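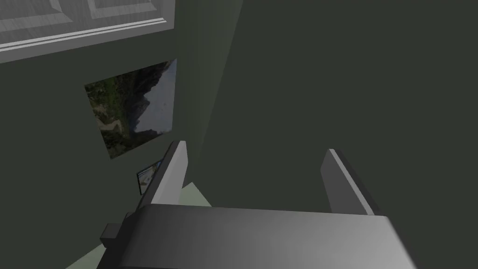
Gray gripper, fingers apart, with a dark wall beyond.

About Noltance

Hello, and thank you for clicking on the page most people skip. We're Noltance, a small software company that makes a messaging app called Seden for people who work in shifts. If your day starts when somebody else's ends, and you've ever walked in to find that the one thing you needed to know was sent to a group chat you weren't in, then you're the person we think about when we sit down in the morning.

We've been meaning to write this page properly for a long while. The old one was four sentences and a phone number, and the phone number was wrong for a good part of a year (sorry to the gentleman with the upholstery business who kept getting our calls). So we've given ourselves some room this time.

How we got started

Rosaura Ticona was a night supervisor at a commercial bakery before she was anything else here. The bakery ran its whole operation on text messages. There was a thread for the ovens, a thread for the drivers, a thread for who was out sick, and a thread that had started as a birthday party and somehow turned into the place where everybody discussed flour deliveries. When people left the job they stayed in the threads, and when new people came on they couldn't see anything that had been said before them. Rosaura kept a spiral notebook by the time clock and copied the important messages into it by hand at the end of every night.

Yhon Sotelo was repairing the bakery's label printers in those days, and he got to reading the notebook while he waited for test labels to come out. He told Rosaura it was the best piece of software in the building. She told him it was a notebook. They argued about that for most of a winter, and by the following December the two of them had a rough version of Seden running on their own phones and on the phones of a few patient bakers.

That first version was pretty bad! It sent every message twice on some phones, and it had a bright orange background that Yhon still defends. But the part that mattered was already in there: a message belonged to a shift, and when you came on shift you saw what the last crew had left for you, in order, with the most urgent things at the top. We've rebuilt nearly everything since then and we have never changed that.

What Seden does

Seden looks like most messaging apps you've used, and we did that on purpose. You open it, you see your conversations, you type, you send. Photos work, voice notes work, and you can react with a thumbs-up if you don't have a free hand for more.

The difference is in the handover. At the end of a shift, whoever's in charge can mark the messages the next crew needs, add a note if they like, and pass the whole bundle along. The next crew gets one tidy page. They can check things off as they go, and the person who left the note can see that it was read, which is a comfort when you're lying in bed wondering if anyone remembered the walk-in freezer.

You can take a message back after you've sent it, for as long as nobody has acted on it. Once somebody has checked it off or replied to it, it stays, although you can add a correction that shows up right underneath. We went back and forth on this for months. Some customers wanted to be able to erase anything at any time, and others wanted nothing erased ever, and we ended up somewhere in the middle. We still get mail about it from both sides and we read all of it.

A group in Seden can hold up to 1780 people. That number looks odd and people ask, so: it was the size of the largest workplace that had asked to join at the time, and we tested it carefully with that many accounts, and we didn't feel right promising a bigger one until we had tested that too. We'll raise it when we've done the work.

For smaller outfits there's Fellow, our lighter plan. It's the same app with the same handover page, limited to 2 groups and 100 people, and it costs a good deal less. Plenty of restaurants and animal shelters use it and never need anything else, and we're perfectly happy with that. Please don't let anyone (including us, on an eager day) talk you into the bigger plan if Fellow is doing the job.

Who uses it

As of 23 September 2018 there are 889 workplaces using Seden. They're bakeries, of course, and print shops, laundries, nursing homes, a couple of radio stations, hotels, cold storage warehouses and one very busy ferry terminal. Most of them found us through somebody who had used it at an old job and asked for it at the new one. We like that a lot. It means the person asking was the person typing the messages, and those are the people whose opinion we'd most like to have.

We don't put customer logos on this site. A few have offered, and it was kind of them, but many of our customers would rather not tell the world what tools they use, and it seemed simpler to treat everybody alike. If you'd like to talk to a workplace similar to yours before you sign up, write to us and we'll ask around for someone who doesn't mind a call.

The people here

Rosaura runs the company and still does a turn on the support desk every week. She's the one to blame for how plain the app is. If a screen needs explaining, she sends it back, and she has sent some of them back so many times that we've given those screens nicknames.

Yhon looks after everything that happens between your phone and the next person's phone. He cares about slow connections more than anyone we know, having spent years in basements and loading docks where there's hardly any signal. Seden will hold a message and keep trying until it goes through, and it'll tell you plainly that it's still waiting.

Lucero Paucar leads support. She answers in English and Spanish and has built up a small team who do the same. There's no script. You'll get a person who has used the app on a real shift, and if they don't know the answer they'll say so and go find out.

Volodymyr Pasichnyk came to us from a company that made alarm panels, and he handles security and privacy. He wrote our privacy page himself and then rewrote it after Lucero's mother told him she couldn't get past the second paragraph. It's much shorter now, and we think it's worth your five minutes.

Yeison Rivadeneyra is our newest full-time hire and works on the Android app, which is what most of our users carry. If Seden has felt quicker on an older phone this year, that's his doing, and he'd be delighted to hear from you about it - especially if your phone is one he hasn't been able to get hold of.

Where we work

Our office is on the second floor of the Krishnan building, over a shop that sells and repairs sewing machines. It's a cheerful place with bad parking. There are big windows on the street side, a long table where everybody eats lunch together, and a radiator that knocks. Customers do drop by now and then, and they're welcome to, but please write first so we can be sure somebody's around and there's coffee on.

Half of us work from home on any given day. We use Seden ourselves, naturally, handover page and all, even though none of us works nights anymore. It keeps us honest about the rough spots.

How we make money

You pay us for the app, by the month or by the year, and that's the whole business. There are no ads in Seden and we don't sell or lend what's in your messages. We can't read them, for that matter: they're scrambled on your phone before they leave it, and the keys stay with your workplace. If you leave us, you can take a full copy of your history along, and we'll clear ours out within the month.

We haven't taken outside investment. It has made us slow in some ways, and there are features on our list that bigger companies shipped ages ago (yes, we know about message search in photos, and yes, it's coming). What it gives us is the freedom to answer to the people who use the thing.

What we're working on

The next big piece is translation inside the handover page. A lot of crews speak two or three languages between them, and right now someone usually ends up doing the translating on top of their regular job. We're trying it out with a handful of hotels and laundries and it's going well, though it gets kitchen slang hilariously wrong and we won't release it until it stops doing that. After that comes a better way to show photos side by side, and a quieter set of alert sounds, which may be the most requested thing we've ever had.

Getting in touch

The contact form goes to Lucero's team, and they read it every day, holidays included. If you already use Seden, the help button in the app is faster, and it lets us see which version you're on. For anything to do with privacy, put Volodymyr's name in the first line and it'll reach him directly.

And if you worked nights at the bakery and you've still got the spiral notebook, Rosaura would like it back.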